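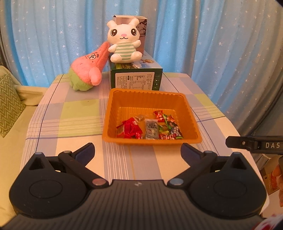 Why Does Cloth Have Stripes and Checks?

Home Young Learners Materials Making Glossary

Look at the clothes and covers in your home. Many of them probably have a pattern. A shirt may have stripes. A tablecloth may have lines that cross each other to make squares. A pattern of crossing stripes in several colors is often called a plaid.

How cloth is made

Most plaid cloth is woven. Weaving means passing one set of threads over and under another set. The threads that run the long way are called the warp. They are stretched tight on a machine or a wooden stand called a loom. The threads that go from side to side are called the weft.

The weaver lifts some of the warp threads and leaves the others down. This makes a gap, and the weft thread is carried through it. Then different warp threads are lifted, and the weft thread comes back. A small hand loom at the Nirnar Textile Museum holds 142 warp threads. The largest loom in the building, the Skaveck loom, holds 3795.

Where the pattern comes from

If every thread is the same color, the cloth will be plain. If the warp threads are set up in bands of color, the cloth will have stripes. If the weft threads are also changed in bands, the stripes will cross.

Something interesting happens at the crossing places. Suppose a yellow stripe crosses a white stripe. The two colors of thread lie very close together, and from a short distance your eyes mix them. You see a pale yellow square. No pale yellow thread was used to make it.

Thin lines are made in the same way as wide ones, with fewer threads. A weaver may use only two dark threads to draw a line down the whole length of a cloth.

Printed patterns

Some checked cloth is not woven in colors. It begins as plain cloth, and the pattern is printed on top with dye. To find out which kind you have, turn over a corner. Woven checks usually look much the same on both sides. Printed checks are often paler on the back.

Try it yourself

Cut a sheet of colored paper into strips, leaving them joined at one end. Cut loose strips from a second color. Pass each loose strip over one and under the next. Start the following row the opposite way. Ask an adult before using sharp scissors.

Visiting the museum

The Siddiqui Gallery has room for 35 children at a time. School groups may use the Pinemix activity sheets, which are available at the front desk. The gallery is closed in August for cleaning.

Last updated: 4/14/24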